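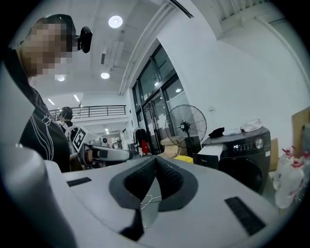 Sunday, under the ceiling lights. White cables in the middle, still in a knot.

Okay, thread about the ceiling, which has taken up more of my March than any ceiling should.

When we took the room at Tement I looked at the floor, the outlets and the bathroom. I did not look up. Bohdana Yurchenko looked up and said "huh," and I should have asked a follow-up question.

There are round lights at the near end and little linear ones further back. My theory is two separate people, possibly two separate decades. The landlord's theory is that it's "zoned."

Of the round ones, one is clearly the favorite child. Stand under it and you look like you're about to be asked where you were on the night of the robbery.

The vent panel sits in between them. I've been told it matters a great deal and must never be covered. I had no plans to cover it. Now I think about covering it all the time.

Then off to the side you get bare beams, running diagonally. I like the beams. I'd have paid for more beams and less "zoned."

We got a quote to make all the lights match: $1430, ladder included. I asked what it would cost without the ladder and he said he'd want to know how I pictured that going.

So the lights stay. The whole budget for the room went to a shelf, a kettle and 4 boxes of hooks, which were meant to solve the cables.

About the cables. They're thin, they're white, and every one looks exactly like the others. I bought Velcro ties. I bought labels. I labeled two of them "white one."

Bohdana's system is that you never untangle, you only pull gently on the end you need and see who complains. It has a better record than the labels, I'll give her that.

Shout-out also to the black shirt with the white squiggles and the lettering across the chest. It's the best-dressed thing in that room, and I'm including the kettle.

If anyone near Plemow has round ceiling fixtures going spare, please don't tell me. I've made my peace and I can't afford the guy with the ladder.

Hooks go up next. They're still in the boxes. The boxes are on the shelf, and the shelf looks great.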